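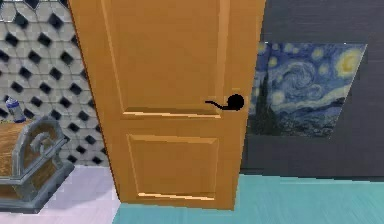

Zimmertür mit zwei Füllungen, schwarzer Drücker

Häufige Fragen zu Türen, Maßen und Lieferung

Stand 28. Juni. Wird ergänzt wenn wieder was gefragt wird.

Wie messe ich richtig?
Wandöffnung messen, nicht das alte Türblatt. Breite oben, Mitte, unten, der kleinste Wert zählt. Höhe ab fertigem Fußboden. Liegt der Boden noch nicht drin: Aufbauhöhe dazurechnen, inkl. Trittschalldämmung. Wandstärke an mehreren Stellen, mit Putz und Fliesen. Alles in Millimetern bitte, keine Zoll, keine "knapp zwei Meter".

Ich habe nur das alte Türblatt, Zarge bleibt drin. Geht das?
Meistens ja. Wir brauchen dann: Falzmaß, Höhe der Bänder von oben, Höhe vom Schließblech, DIN links oder rechts. Bei Stahlzargen aus den 70ern bitte vorher anrufen, da passt oft die Bandaufnahme nicht.

DIN links, DIN rechts, was denn nun?
So hinstellen, dass die Tür auf einen zu aufgeht. Bänder links = DIN links. Bänder rechts = DIN rechts. Falsch bestellt heißt neu bestellt, Rücknahme bei Maßanfertigung leider nicht möglich.

Was kostet eine Tür?
Serie Wosby ab 399 Euro, Blatt und Zarge, ohne Drücker. Serie Lemden (Massivholz, Füllungen) ab 700 Euro. Doppelflügelige Lemden mit Oberlicht 2749 Euro, darunter geht da nichts. Preise inkl. MwSt., Lieferung kommt dazu.

Und die Lieferung?
59 Euro pauschal bis Bordsteinkante. Bordsteinkante heißt Bordsteinkante, der Fahrer trägt nicht in den dritten Stock. Wer Hilfe braucht, bitte vorher dazubuchen, am Liefertag geht das nicht mehr. Inseln und Ausland auf Anfrage.

Wie lange dauert es?
Wosby Standardmaß: liegt meist im Lager Prundcombe, zwei Wochen. Sondermaß sechs bis acht. Lemden acht bis zehn Wochen, im Sommer auch mal länger wegen Betriebsferien im Werk. Wer jetzt eine Lemden bestellt, bitte mit September planen.

Kann ich selber abholen?
Ja, mit Termin. Transporter mitbringen, kein Kombi. Wir binden nichts aufs Dach. Decken und Gurte auch selber mitbringen, unsere sind immer weg.

Ist der Drücker dabei?
Nein. Alle Drücker extra, weil jeder was anderes will. Modell Marti gibts in schwarz, Edelstahl matt und Messing, mit Rosette oder Langschild. Wer eigene Drücker hat: Vierkant acht Millimeter, Lochung nach Standard. Alte Langschilder mit anderem Abstand bitte Foto schicken.

Knarrt / klemmt / schleift. Was tun?
Schleift unten: Bänder nachstellen, Anleitung liegt der Tür bei. Klemmt am Schloss: Schließblech etwas versetzen. Klemmt nur im Winter oder nur im Sommer: Holz arbeitet, erst mal eine Saison abwarten und nicht gleich hobeln. Knarrt: ein Tropfen Öl ans Band, Blatt vorher anheben.

Massivholz oder Furnier?
Geschmackssache und Geldsache. Massiv ist schwerer, lässt sich abschleifen und neu ölen, verzieht sich aber eher, wenn auf der einen Seite Bad ist und auf der anderen ein kalter Flur. Furnier bleibt ruhiger. Kratzer sind da allerdings schwieriger, tiefe gehen gar nicht mehr raus.

Wie pflege ich die Oberfläche?
Lackiert: feuchtes Tuch, fertig. Geölt: ein mal im Jahr dünn nachölen, überschüssiges Öl nach zehn Minuten abnehmen. Öllappen ausgebreitet trocknen lassen, nicht zusammengeknüllt in den Müll, Brandgefahr! Keine Scheuermilch, kein Glasreiniger auf die Füllungen. Staub in den Profilen mit weichem Pinsel.

Farbe sieht anders aus als auf der Webseite
Kann sein. Bildschirme sind verschieden, Holz auch. Muster schicken wir kostenlos, bis drei Stück. Astlöcher, Maserung und leichte Farbunterschiede zwischen zwei Türen sind kein Mangel. Nachdunkeln auch nicht.

Taugt das fürs Bad?
Normales Bad ja, wenn gelüftet wird. Unterkante bitte versiegeln, vor allem wenn gekürzt wurde. Sauna oder Schwimmbad nein.

Darf ich die Tür kürzen?
Wosby bis 20 mm, nur unten. Lemden bis 30 mm. Feinzahniges Sägeblatt, Schnittkante abkleben, danach versiegeln. Brandschutztüren nie kürzen, Zulassung ist sonst weg.

Baut ihr auch ein?
Selber nicht mehr. Liste mit Montagebetrieben nach Postleitzahl kommt auf Wunsch per Mail. Abrechnung läuft direkt mit dem Betrieb.

Transportschaden
Vor der Unterschrift auspacken oder zumindest die Ecken ansehen. Schaden auf den Lieferschein schreiben lassen, Fotos machen, auch von der Verpackung, und inerhalb von zwei Tagen an uns mailen. Beschädigte Tür nicht einbauen. Eingebaut gilt als angenommen, sofern man den Schaden vorher sehen konnte.

Frage nicht dabei?
Mail mit Auftragsnummer, falls vorhanden. Telefon vormittags, nachmittags sind wir im Lager.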